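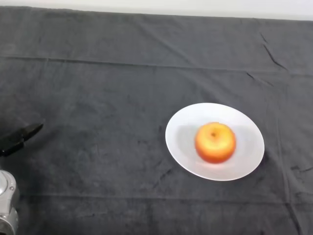 Household manipulation

Household manipulation is the branch of robotics that deals with chores done by hand in the home: clearing a table, putting away groceries, loading a dishwasher, folding laundry. The same methods are used for light shop-floor work such as sorting parts into trays or packing small boxes, and the two are often studied together. Machines that do one chore in a fixed way, such as washing machines and robot vacuums, are usually left out of the term.

Background

Factory arms have picked up and moved objects for decades, but mostly in places built to suit them. Parts arrive in the same spot, facing the same way, and people are kept outside a fence or a light barrier. A kitchen has none of this. Things are left where someone last put them, and a cup may be behind a cereal box or upside down on a towel.

Early home projects tried to work from exact models of each object. This was slow, and a new brand of dish soap could stop the robot. Later work moved toward learning from examples, in which a person guides the arm through a task many times and a program learns to copy the motion from camera images.

Picking and placing

The basic unit of most chores is the pick: reach an object, close on it, lift it, and set it down somewhere else. Fruit is a common test object. Apples are firm and hard to damage, but they are round, no two have quite the same shape, and they roll when pushed off center. A plate adds a further difficulty. Its rim limits how low the fingers can come in from the side, and a finger that presses on the rim can tip or slide the whole plate.

Grippers with two flat fingers are cheap and easy to control. Hand-shaped grippers with an opposing thumb can get part of the way around an object, at the cost of more joints and more things to break. Suction cups do well on boxes and poorly on cloth.

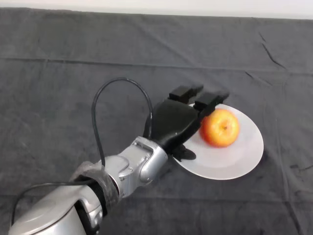 Cường Ninh has argued that the pick itself gets too much attention, and that the harder question for a home is what the machine does after a miss. A person who fumbles an apple catches it or picks it up off the floor without thinking, while many robots carry on with an empty hand.

Measured results

Results are hard to compare, as each group chooses its own objects, lighting and rules for what counts as a success. The Carkstead trial, which ended in April, ran 600 attempts at table clearing in a furnished apartment. Of these, 179 needed a person to step in. The most frequent cause was a poor grasp, followed by objects hidden behind other objects. The trial used 26 kinds of household items, and thin flat ones - lids, saucers, envelopes - did worst.

The Branix workshop study looked at bench tidying and found that the arm was steady but slow. Clearing one bench took it nearly 4 times as long as a worker. The authors still thought it useful for the end of a shift, when speed matters less.

Present state

As of 14/11/2022, no general-purpose chore robot was in wide home use. Single picks of solid objects in good light are handled fairly well. Long chores with many steps remain unreliable, and so do soft, wet or see-through items. Cost is a separate problem, along with safety around children and pets.

Shop floors are closer to regular use. Bins can be marked, lighting can be fixed, and staff can be trained to restart a stopped arm.

See also: Asau gripper; Đỗ grasp test; Bin picking; Service robot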